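Bench notebook, Wysocka shop
09/12/2020

Continuing the drift problem on the Kaltel supply. Leszek Borkowska left it warming on the resistive load overnight, output set to 9 V, no adjustments after the lid went back on. Reference meter on the output terminals, thermistor taped to the heatsink, readings logged to the old laptop. Log starts a few minutes late.

Output sagged 55 mV over the first hour, then leveled off and stayed flat until morning. Same shape as the November run, slightly larger. Load resistor measured 325 ohms cold on the Prullik meter, same value after cooldown. I am ruling out the load.

Freeze spray on the reference diode moved the output by a few millivolts. Freeze spray on the feedback divider moved it a lot more, and in the right direction. The lower divider resistor is a carbon part that someone fitted during an earlier repair. The schematic asks for metal film. No note of the swap in the service folder.

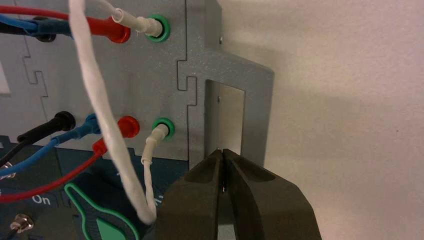

Could the drift be coming from the leads and contacts?
Contact resistance does not account for it. The meter draws almost nothing on its sense leads, and swapping both leads for the short pair changed the reading by less than the last digit I trust.

Replaced the lower resistor with metal film from the Ruseck drawer. Nearest value in stock was 927 ohms, made up to the right figure with a small series part. Soldered on standoffs, clear of the heatsink. Trimmer now sits near mid travel; before, it was almost at the end stop.

First warm-up with the new part: drift down to 4 mV in the hour. Heatsink ended at roughly the same temperature as last night, so the comparison is fair enough.

Remigiusz Makowska wants the upper resistor changed as well, on the grounds that a matched pair should track. I would leave it alone until there is a second full overnight run. If the two runs disagree by more than a couple of millivolts, change it.

To do: order metal film assortment, we are out of most values under 1k. Write the resistor change on the schematic in the folder. Lid screws are in the tin next to the scope.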